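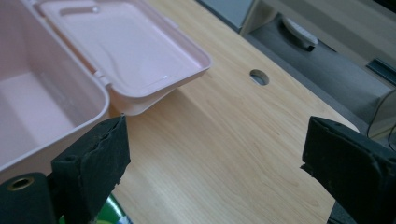

## Closing a lid is harder than opening it (a thread on our planner)

**1/** Some notes from this week on the software side of our small gripper project at Trernard. I write them mostly for myself, and for Shuk-fan Kong, who takes over the planner while I am away. Other people are welcome to read and correct me.

**2/** The task is a storage box with a hinged lid. The lid lies flipped open on the desk and the policy must bring it over and close it. In my first plan this was one skill called `close_lid`. I now think it should be three skills, and I will try to explain why.

**3/** When the pink box lies open like that, the lid is shallow, like a tray. There is very little edge to hold. Its lower edge projects a bit over the wood, and this is the only place where my grasp sampler gives a candidate I would trust.

**4/** The old sampler did not know this. It scored every edge by how straight it was and how much free space it had above. The rim of the deep compartment won every time. A very nice grasp, for the wrong half of the box.

**5/** So now we have a part label before the grasp step: `body`, `lid`, `hinge`. The segmentation model gives a mask, we fit one plane to the lid and one to the desk, and the hinge axis comes from the line where the two halves meet. The sampler only looks at `lid`, and only on the side away from the hinge.

**6/** The colour gave me trouble that I did not expect. Both halves are pale pink, and the light is soft. The edges between them are weak in the depth and also in the RGB. The small highlight on the inside of the lid was found as a separate object in 13 of our logged episodes. I had a bug report from Maxine Merrick with the title "planner wants to pick up the shine". She was right.

**7/** The fix is boring. A mask that lies fully inside another mask, with no depth step at its border, gets merged into the bigger one. Two evenings of work for nine lines of code.

**8/** Next, the desk. It has a round cable hole near the lid. Our plane fit was fine with it, but the collision map was not. Inside the hole the depth is much further away, so the map said "free space", and one plan went through there with the finger tip. On the simulator, thankfully.

**9/** What I do now: everything below the desk plane and inside the desk outline is marked occupied, whatever the sensor says. We lose nothing. There is no task in this set where the fingers should go under the surface.

**10/** The same problem comes at the far side of the desk, where the camera sees the floor and whatever is on it. I crop at the desk edge. Before the crop, the detector spent a good part of its time on things down there which have no role in the task.

**11/** About the finger pads, because somebody asked under my last thread. Yes, the pads are frayed, and the torn bits do appear in the wrist view. The finger mask was made from the CAD model, so it expects a clean straight edge. The torn bits fall outside of it and become "obstacle, very close".

**12/** I tried two things. Dilating the mask by a fixed number of pixels worked, but it also hid the lid edge in the last part of the approach, exactly when we need it. Learning the mask from frames with nothing between the fingers works better. It takes 210 frames and it has to be done again when the pads change.

**13/** I have put this in the tooling as `grovport calibrate-mask`. (Grovport is our little command line tool. The name is from Maxine, please do not ask me for the meaning.) It writes the date and the pad set into the episode header, so an old mask cannot be loaded by mistake for new pads.

**14/** Now the control part. After the grasp, the lid has to follow an arc around the hinge axis. If the axis estimate is a few millimetres wrong, a stiff position controller pushes against the hinge for the whole movement. With the compliant mode it is much more forgiving. We allow motion along the radius, and we keep only the angle strict.

**15/** One thing to be careful of: past the vertical, gravity helps you and the force reading changes its sign. My stop condition read this as "lid lost" and opened the fingers. I now switch the condition at 86 degrees, a little before the top. Please do not tune this number without looking at the logs first, Shuk-fan.

**16/** Still open on my list:

- the hinge line is noisy if a finger covers part of it
- replay in the Pruitt viewer shows the part labels one frame late
- no recovery if the grasp slips in the middle of the arc
- a test with a box in another colour, dark if possible

**17/** The branch is `bradstead-lid`. It is not merged, as the unit test for the desk outline fails on round tables. I will take a look at this first thing when I am back. If you have worked with thin lids and a better idea for the hinge estimate, my replies are open.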